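**Hilo: los guardias privados del puerto de Gastholm**

1/ Llevo desde abril leyendo los contratos de seguridad del puerto de Gastholm. El 5 de septiembre de 2022 la autoridad portuaria publicó por fin los anexos. Resumo lo que dicen y lo que no dicen.

2/ El contratista principal es Lacroix, una empresa de seguridad con sede en el extranjero. Ganó el concurso sin competencia: la otra oferta, de Ellik, quedó excluida por un defecto en el aval.

3/ El contrato habla de «protección perimetral y escolta de convoyes». El anexo C autoriza además armas largas en la carretera de Brututau, que queda fuera del recinto portuario. Ese anexo no estaba en la versión que vio el parlamento.

4/ Personal declarado: 429 efectivos. De ellos, 47 figuran como «instructores». El documento no explica a quién instruyen ni dónde.

5/ La tarea de los instructores aparece en una sola línea: «apoyo a las fuerzas locales cuando estas lo soliciten». No hay procedimiento para esa solicitud. Tampoco se dice quién responde si hay muertos o heridos.

6/ Lacroix subcontrata parte de la escolta a una firma registrada en Brututau. En el registro mercantil comparte domicilio con la filial local de Lacroix. El capital declarado es el mínimo legal.
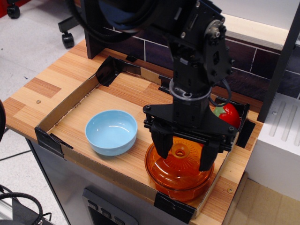

Recipiente naranja en una bandeja de cartón.

7/ Sigo con la carretera. Es la única salida por tierra hacia las minas del norte. El ejército regular retiró de allí 2 puestos de control en primavera y los guardias de la empresa ocuparon los mismos emplazamientos.

8/ Évan Roussel, que estudia contratos militares privados, leyó los anexos a petición mía. Su opinión: «Es un contrato de vigilancia con funciones de combate añadidas al final. La cláusula de jurisdicción es lo más grave».

9/ La cláusula es la 14. Cualquier denuncia contra el personal de Lacroix se tramita por arbitraje en el país de la sede. Un vecino de Brututau que quiera denunciar un registro en su casa no puede ir al juzgado de Gastholm.

10/ Pedí respuesta a la empresa y a la autoridad portuaria. Lacroix contestó que «cumple la legislación aplicable en todos sus destinos». La autoridad portuaria me remitió al expediente 2208, que sigue clasificado.

11/ Lo que no sé: quién paga a los instructores. El presupuesto del puerto cubre a los guardias del recinto y nada más. El resto del dinero no aparece en ningún anexo.

12/ Tampoco he podido confirmar los rumores sobre combates al norte de la carretera. He visto mensajes y listas de nombres, pero ninguna fuente directa. No los voy a publicar así.

13/ He pedido el expediente por la ley de transparencia. Si alguien ha trabajado en el puerto o en la escolta y quiere hablar, tengo los mensajes abiertos. No hace falta dar el nombre en el primer contacto.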